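Section 4: Setting Up Your Dustside Cordless Vacuum

Welcome to the part of the guide where you finally get to put the thing together! If you have already read Section 3 you will know what every piece is called, and if you skipped it (plenty of people do), keep the fold-out parts sheet next to you and you will get along fine. Clear yourself a bit of floor or a tabletop before you begin, and set aside a little time when you won't be called away halfway through.

Before you start

Charge the battery first. It arrives with only a small amount of power in it, enough to light the display but not enough for a proper clean, and a full charge takes 4 hours. You can put the rest of the vacuum together while you wait.

CAUTION: Use only the charger that came in the box. Chargers from older Dustside models have the same plug and will fit, but they supply the wrong voltage and can damage the battery.

4.1 Mounting the wall dock

1. Choose a spot within reach of an outlet, away from radiators and direct sunlight. A hallway closet or the side of a pantry works very nicely.

2. Hold the dock against the wall so that its lower edge is 40 inches above the floor, and mark the two screw holes with a pencil. Check that your marks are level — it is much easier to fix now than later.

3. Drill the holes and tap in the anchors. If you are mounting onto a wood stud you can leave the anchors out and drive the screws straight in.

4. Tighten the screws until the dock sits snug. Please don't overtighten them, as the back plate can bend.

NOTE: If you rent, or would simply prefer not to drill, the Estorar floor stand takes the same dock plate and is sold separately.

4.2 Putting the vacuum together

1. Slide the dust bin onto the motor housing until it clicks.

2. Push the wand into the front of the housing. The release button should pop up flush with the surface. Give the wand a gentle tug to be sure.

3. Fit the floor head to the other end of the wand in the same way.

4. When the battery light turns steady green, slide the battery into the handle from below. You will hear two clicks, one from each side.

4.3 Getting the floor ready

A few moments spent picking up will save you a good deal of trouble with the brush roll. Socks, charging cords, hair ties and the fringe on a rug are the usual offenders, and in homes with children you can add small toys to that list. Anything bigger than a grape should come up off the floor by hand. Wooden blocks like these are too large to pass through the inlet, and a block caught under the floor head can scratch a smooth floor as you push.

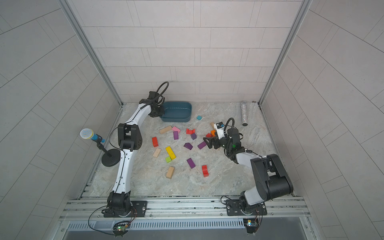

4.4 Choosing a floor setting

1. Press the power button once. The vacuum always starts in Everyday mode, which suits tile, vinyl, sealed wood and most low rugs.

2. For carpet, press the plus button until the display shows Deep. Expect a shorter run time here, and a bit more noise too.

3. For stone and other polished floors, swap the standard brush roll for the soft roller. Switch the vacuum off and take out the battery before you do this, then turn the end cap a quarter turn toward the open lock symbol, slide the old roller out and slide the new one in.

4. Turn the end cap back until it stops. If it won't turn, the roller isn't seated all the way; ease it out and try once more.

CAUTION: Never use this vacuum to pick up liquids, hot ashes, plaster dust or broken glass.

4.5 Your first clean

New brush rolls shed a little fluff at first, so don't be alarmed if the bin looks fuller than you expected. Empty it when you are done, and rinse the filter under cool water after 7 uses. Let it dry completely before it goes back in — overnight is best. Section 6 has more on looking after filters.

If the red light blinks during your first clean, switch off, remove the battery and check the wand for a blockage before turning to the chart in Section 7.

Guide revised 2026-01-08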